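November. Posted by Etelka Juhász

Gripper comparison, cell check before backpack trials (list by Usha Suvarna)

1. Rail bolts: tight on both arms. OK
2. Cable loops: free at the wrist. I moved one tie on the left arm - please look again after 12 runs.
3. Finger pads, Flandau set: OK. Clasell set: small wear, still allowed.
4. Wrist cameras: lens cleaned, focus not changed. 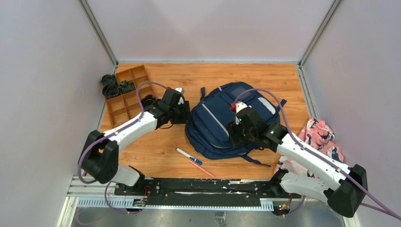
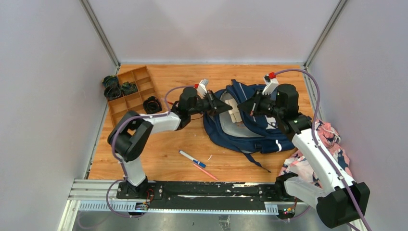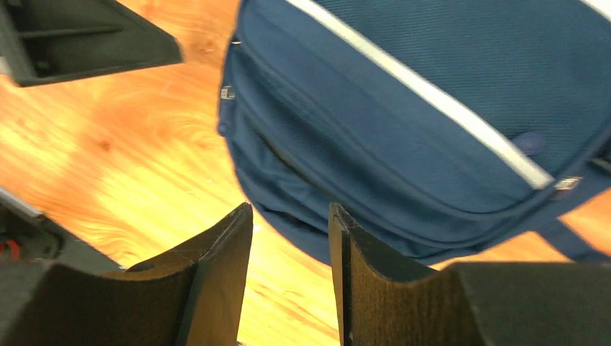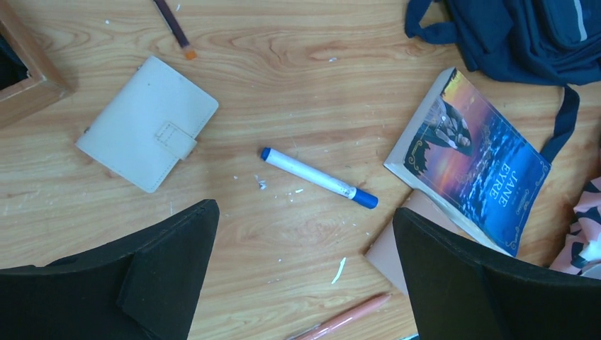
5. Closing force: 13 N on both sides. Mirta asks for less with the Clasell pads, I agree.
6. Stop button: tested 2 times. OK
7. Floor: scratches are noted, no repair needed now.

Not signed until point 2 is repeated.

We use cookies to remember your settings. Accept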